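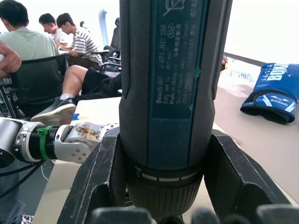
Preltton Students to Enter Two-Arm Robot in Ivside Assembly Challenge

PRELTTON, 20 October 2020 – The Preltton Technical Institute announced today that its student robotics club will compete in the Ivside Assembly Challenge this December. The team of 17 undergraduates will enter Vitness, a two-arm robot project that the club has developed as part of its regular program of evening and weekend work.

The Ivside Assembly Challenge asks student teams to have a robot complete a set of bench tasks of the kind found in a small repair shop. Entries are judged on accuracy, on the safe handling of tools and parts, and on the quality of the written record that each team submits with its robot. A total of 239 students have registered for the current season. It is the first time that Preltton has entered the assembly division.

Vitness works at a table with ordinary hand tools and small electronic parts. The club chose to prepare for the tool handling portion of the challenge with equipment that can be bought in any hardware store, including a Bosch GO cordless screwdriver. Competition rules do not allow handles or housings to be altered to suit a robot, and teams must be ready to show their tools to the judges on request.
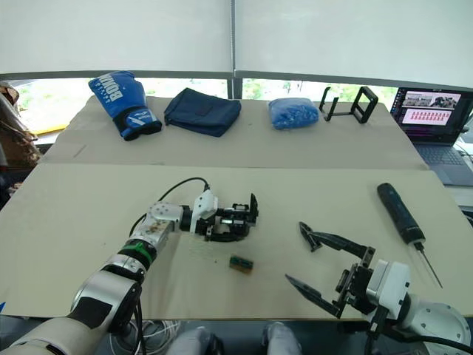 The two arms of the robot at the work table, with a small green circuit board between the grippers and a laptop open on the table behind.

Work on the project is divided among 3 student groups, which cover mechanical design, control software, and testing. Each group keeps its own log, and the logs are reviewed together at the end of every week. First-year students are assigned to testing for one term before they choose a group of their own. Members who take part for a full academic year may apply for credit through the institute's independent study course.

The mechanical design group has given particular attention this term to how grippers open and close. Members study rack-and-pinion mechanisms, in which a turning gear meets two toothed rails, and prepare drawings and parts lists for the written record. The same material will be used in the institute's introductory machine design course next term.

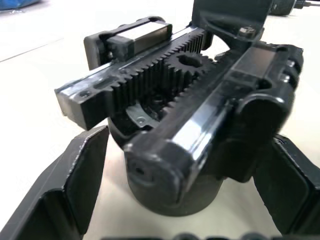

A rack-and-pinion gripper mechanism on the table, with the central gear set between its two rails.

The institute has provided the club with bench space and with access to its machine shop. Additional support comes from Shehu Instruments, which has agreed to supply replacement cables and fasteners through the end of the season. The company will also host the team for a one-day visit to its plant before the competition.

At Ivside, each team will have 7 minutes to complete its assigned tasks, followed by an interview with the judges. Results will be posted by the organizers at the close of the event. The club will present its entry to the campus after returning from the competition, and the written record will be placed in the institute library.

About the Preltton Technical Institute Robotics Club

The club is open to all enrolled students of the Preltton Technical Institute, regardless of major. No earlier experience with robots is required. Students who wish to join may apply at the engineering office during regular hours.

Media inquiries may be directed to the Office of Communications, Preltton Technical Institute.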